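In praise of the boring demonstration

I have spent most of a year watching people teach robot arms to handle dishes, and I have never had more fun at a job. I also have an opinion to defend, which is that our field collects its examples backwards. We chase the hard tasks first and the big totals second, and we leave the small dull variations for a rainy afternoon that never comes. I think the small dull variations are the job.

Let me tell you how I got here. Our group at Saliba began with a plan that looked great on a slide. Two operators would record as many full table-clearing runs as they could, start to finish, in one long push through August. We got 116 of them. They were smooth, quick, handsome runs, and I was so proud of them that I made my sister watch eleven minutes of the footage over dinner.

The policy we trained on them could clear a table beautifully as long as you laid it the way Harish Kushwaha lays a table. Harish is tidy. He puts things down with the same spacing every time, and he likes to work from the left. Move a plate a hand's width toward the corner and the arm would hover over the place where Harish would have put it.

So we threw out the plan (not the data, we kept the data!) and started recording pieces. Reach for a rim. Back off. Reach for the same rim from the other side. Approach a row where every piece lies partly over its neighbor and all the arm gets to see is a set of curved edges.

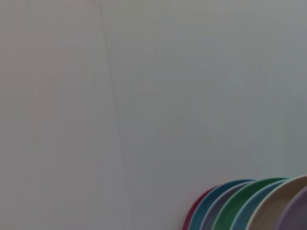
Seven overlapping pieces in the corner of the wrist view, red at the far left and dusky purple at the far right.

I love views like this one. A person glances at those arcs and knows right away that there are whole round things attached to them. A learning system has to get that from somewhere, and the somewhere is us, patiently giving it partial views along with full ones. Look at how the rims are lighter than the insides, and how the red one shows only as a thin crescent before it slips behind the blue. Most of what the wrist camera has to work with here is plain grey. If your collection only holds moments where the target sits big and clear in the middle, you have taught the arm about a world it will leave the minute it moves.

The usual argument against me comes from my friend Joelle Yammine, and it's a good one. She says operator hours are the most expensive thing we have, and that an hour spent on awkward half-views is an hour without a finished task in it. Labs get judged on finished tasks. She also points out that you can crop and shift your clean recordings in software and get plenty of partial views for free.

You can, and we do. But a shifted picture comes with the old motion still attached. When a skilled operator really does find the dish down in the corner, she slows, swings the wrist, takes another look and then commits. That little hesitation is the lesson, and I don't know how to get it out of a crop. I wish I did – it would save me a fortune in coffee.

What I'd ask other groups to try is modest. Take 5 sessions out of your next batch and forbid complete tasks in them. Let the operators start badly on purpose. Swap who sets the table and who drives. Keep the fumbled reaches, label them as fumbled, and write down what the operator was trying to do, in her own words, while she still remembers.

It is slow going, and the logs make dull reading. Then one morning the arm drifts past a crowded corner, pauses, turns back toward a sliver of color, and you find yourself yelling for everybody to come and look.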